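3.2 Equipment selection and budget

The first plan for the Usley cell was made before we had a clear idea of which parts would wear and which would stay. The arm and the gripper were taken over from the earlier Kurnirine work, so the budget of 2,673 dollars had to cover only the fixtures, the blocks, the markers and the cameras. 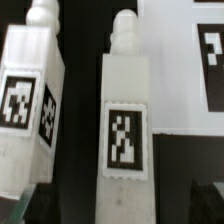

Marker labels were the cheapest item, but they were also ordered most often. We bought 109 of them in the first order and a second order was needed in July. For future cells we recommend to plan the labels as a consumable, together with spare blocks, and to keep them on a separate budget line.
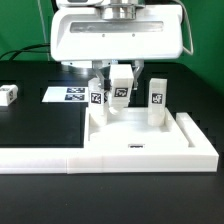
The tray was more difficult to price. Sotiropoulos offered a machined version for 755 dollars, while printing it in plastic came to 328 dollars with the base strips included. We chose the printed one – mainly for the short delivery time – and accepted that it may have to be replaced before the end of the project.

Figure 4. Placing a marked block at the tray. 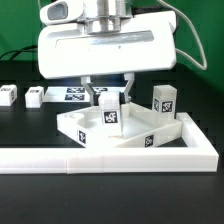 Camera positions should be decided before the fixtures are ordered. In our case the wrist view was planned late, and the mount for it was paid from the reserve. The Pririne cell, which is now in planning, keeps the same arm but sets aside a larger reserve for mounts and cables.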